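Notebook, March 2026
Equipment planning, second pass

Okay, so I finally sat down with the spreadsheet Hadiza started, and I'm writing this up before I forget why we changed half of it. If you read the first pass, ignore the grand total at the bottom. It had the Lindqvist arm in there twice (my fault, I pasted a row and then got called away) and it left out shipping on everything.

What we want by May: one more pair of hand-held grippers, a small arm to run the stationery tasks on, and enough spare parts that a torn fingertip doesn't stop a whole afternoon. That last one is what I care about most, and it's the cheapest thing on the list!

Grippers first. Pridura quoted us 991 for a pair, with a charger but no tips. Henk thinks we should just print the bodies ourselves like he did at his old place, and I do like the idea, but then somebody has to sit there pressing in pins and chasing slop in the linkages, and that somebody is going to be Henk, who is already behind on the wrist mounts. We went back and forth on it over lunch. For now the Pridura pair stays in and Henk gets to print one body to prove me wrong. If it survives two weeks of normal use I'll happily move the money over to tips.

Tips: 268 buys us a bag of the softer ones. Igor Pawłowska wants the harder kind too, for thin stuff like rulers and cards, and he's probably right, but I'd like to see how the soft ones wear before we order two kinds of anything. Note to self, ask whether they'll swap an unopened bag.

The arm is the part that hurts. We have two quotes, 2,076 from Plenia and 2,745 from Lindqvist. Plenia's is the lighter of the two and everybody likes the price. Wojciech spent a morning going through both manuals and his worry is reach. The desk tasks are crowded, with the tall things standing at the back and the small things lying flat up front, so the arm has to come over the top of a box and then get down into it without sweeping the pen cups off the table. He taped the Plenia's reach out on the floor with masking tape and, well, it's tight. You could move the base closer, but then the base is sitting where the pens go. The Lindqvist clears it with room left over. I hate that I agree with him, 669 more is a lot of fingertips.

Fletcher's suggestion was to skip the arm altogether this round, buy a second pair of grippers and keep doing everything by hand until fall. It's a fair point. We get through plenty by hand, and the pencil case jobs are going along fine without an arm anywhere near them. What I told him is that we need to know early whether the things we practice by hand carry over, and I'd much rather learn that in May than after another six months of it.

Sorting pens at the pink check desk:

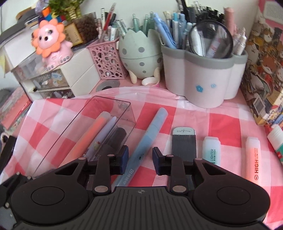
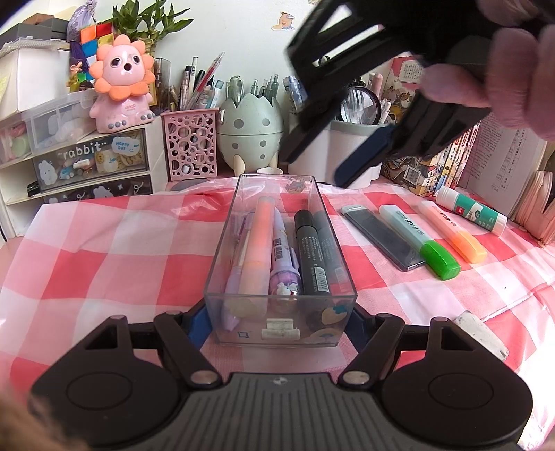
Storage, then, which I'd forgotten completely until Hadiza asked where any of this was going to live. The Ledeck cabinet by the door is full of old cables. I vote we empty it, keep one of each cable and give the arm the bottom shelf. I don't want to buy a cabinet. Hadiza says the shelf won't take the weight, so she's going to look for the label with the rating on it, and if there isn't one we'll put the arm on the floor under the bench and padlock it to something.

Also not in the spreadsheet yet: a second clamp for the base, a power strip that reaches, more tablecloth clips, replacement highlighters (they dry out so fast with the caps off, put them back on, please, everyone), and a decent case for carrying the grippers. The tote bag has to retire.

So the order as it stands is one Pridura pair, one bag of soft tips and the Lindqvist arm, before shipping. Wojciech is calling Plenia anyway to ask if they do a longer forearm. If they do, and it comes in under the Lindqvist price, I'll redo the whole sheet and grumble about it. Igor has the login for the supplier page. I need Fletcher's okay on the arm before I send anything, and I still owe Hadiza the shipping numbers.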